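3. Experimental set-up

3.1 Work cell

The cell was assembled by the second author in a shared workshop in Soklow, on a bench that other members of the workshop also use. No part of it was made to order. The back plane of the cell is a length of ribbed aluminium panel, chosen for its stiffness and its price, and stiffened along one edge with an aluminium rail. The panel has one clear drawback. The ridges reflect strongly, and the pattern of bright and dark stripes shifts as the wrist turns. The first version of the pose estimator, described by Aerts and Aoun in an earlier workshop report, took the dark grooves for the edges of the part in many of the views it was given. We considered covering the panel with matt paint and decided against it, as one aim of the work is to find out how well the method copes with surfaces of the kind found in an ordinary workshop.

The arm is a second-hand five-axis unit sold under the name Stulent, rebuilt with new belts and a controller board of our own layout (Section 2.3). It carries a two-sided gripper with black fingers, fastened with round-headed screws so that the fingers can be changed without taking the wrist apart. A small camera is fixed behind the gripper and looks along it. The camera therefore always sees the fingertips at the lower edge of its view, and we use them as a fixed reference when checking that the mount has not moved between runs.

3.2 Parts and task

The task is to handle a drive carrier with light-blue plastic fittings at a grey plastic plate. The plate has a number of raised and recessed rectangular features, several of which are close to one another in size. For a person this is of no consequence. For a camera at short range it matters a good deal, as a slot seen at an angle can look much like its neighbour, and a match that is wrong by one slot gives a grasp that is wrong by the full spacing between them. Figure 4 gives three views from the wrist camera. The apparent shade of the plate and the contrast of the ribs differ between them, and no correction was applied.

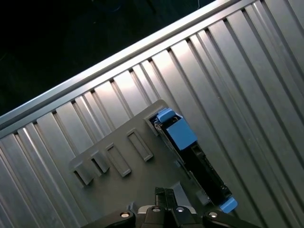
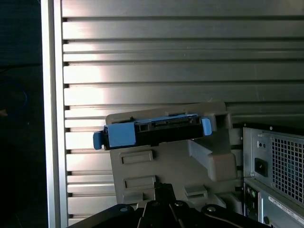
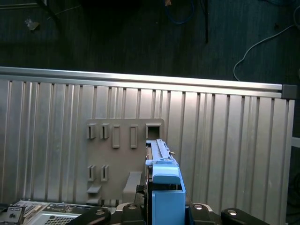
Figure 4. Wrist-camera views of the grey plastic part and the part with light-blue fittings, with the ribbed aluminium panel behind. The black gripper is at the lower edge in all three views.

3.3 Procedure

Each run began from one of five start poses, taken in a fixed order. The arm moved to a viewing pose, recorded a single image and computed the position of the blue fittings by colour alone. A second step then fitted the outline of the grey part, using the blue region to limit the search. The order of these two steps is important. When the outline was fitted first, the search often settled on a groove in the panel and did not recover. With the blue region found first, the search area is small enough that few grooves fall inside it.

In total 117 runs were recorded. The first 40 were used to set the colour limits and the closing force of the gripper, and are left out of the results in Section 4. The closing force was set by hand and kept the same from then on. Exposure was locked for the same reason – automatic exposure gave a darker image whenever a bright part of the panel came into view, and the blue then fell outside its limits.

The bench lighting was left as it was. Other users of the workshop were free to switch lamps on and off, and the state of the lamps was written down at the start of each run. We return to this in Section 4.2, where the runs are grouped by lighting.

3.4 Control software

The control program was written for this build and runs on an ordinary desktop computer. It consists of 700 lines, not counting the calibration routine, which was taken over with small changes from the Zundine project. The version used for all runs reported here is that of September 26, 2019. One later change, which shortens the wait between the viewing pose and the approach, has no effect on the recorded positions and is not included. Calibration was repeated after every change of fingers. It was also repeated whenever the fingertip reference described in Section 3.1 had shifted by more than two pixels, a limit chosen from the spread seen with the arm at rest.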